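I have owned four tablecloths in my married life, and the only one I would save from a fire is the cheapest. My sister-in-law Firdevs Soylu thinks this is a failing. She keeps linen, ironed and folded in a drawer with tissue between the layers, and it comes out twice a year, at which point everybody sits with their elbows in and eats as if they were being graded.

I'd like to argue for the wipe-clean cloth, the shiny kind with silly pictures on it. Children put their cups down on it without being told where. Guests who come for ten minutes stay for two hours (my neighbor Karim Bennani is the champion here, bless him), and when somebody knocks over the tea, the talk goes right on while a sponge comes around. I grew up at a table like that. I learned long division on it, and I learned to peel an orange in one go, and I can still draw the pattern from memory.

A good cloth asks you to look after it, and I do understand the pleasure in that, I really do! But most of our eating is just a sandwich, or a drink opened between one chore and the next, and those small moments deserve something cheerful under them too. Pale pink with hot air balloons will do very nicely, with a can standing among them and little cartoon faces printed on its lid.

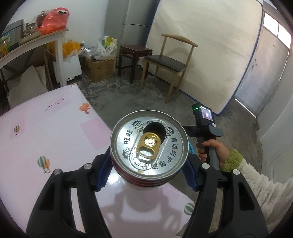
## On ironing, briefly

Firdevs tells me ironing linen calms her down, and I believe her. She may have my share.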